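A small saver's guide to the interest season

When the central bank changes its rate, the news arrives first on the screens of the traders and last on the kitchen tables of small savers. By the time a family in Ilard hears that its deposit will pay less from May, the bond market has already finished with the matter and is worrying about something else.

I spent a few days with people who live between these two worlds. Vichien Wiriya has run the savings desk at Korico for 11 years. He does not trade and he does not like to forecast. His work is to answer customers who ask if they should lock their money for one year or keep it free. "They want to hear one word from me," he told me. "I give them a page of questions, and some of them are a little angry."

The first question on his page is when the money will be needed. A longer deposit is comfortable when rates are falling, because the old rate stays until the end of the term. But if the roof must be repaired in autumn, the penalty for early withdrawal can eat most of the interest. Last season Korico had 545 customers who renewed a fixed deposit, and nearly all of them took the same term as before. Wiriya thinks this is habit and would like to see them at least compare.

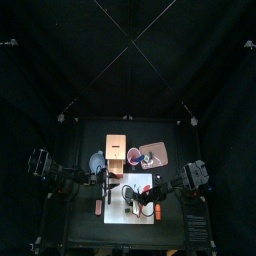 Tabletop workspace with two robot arms

The bond funds are a different story. Bajpai, a small fund house with an office near the station, has been telling its clients that falling rates are good for the price of bonds they already hold. This is true, as far as it goes. What the clients ask less often is how much of the fall is already in the price. If everybody expects a cut and the cut comes, the price may hardly move – and if it does not come, the price can drop on the same afternoon.

I asked for the numbers of the clients who changed from deposits to bond funds since winter. Bajpai counted 397. Most of them moved only a part of their savings, and I found this sensible.

There is also the matter of inflation. A deposit which pays 4 per cent looks generous until one remembers the price of bread and electricity. Prinov, the local housing lender, now prints both figures side by side in its letters to savers, the interest and the change in prices. Some readers complained that the letter had become gloomy. The lender has kept it so.

Wiriya himself keeps his savings in three deposits which end in different months. He reads the rate tables on Sunday, after lunch, and does not open them again until the next one.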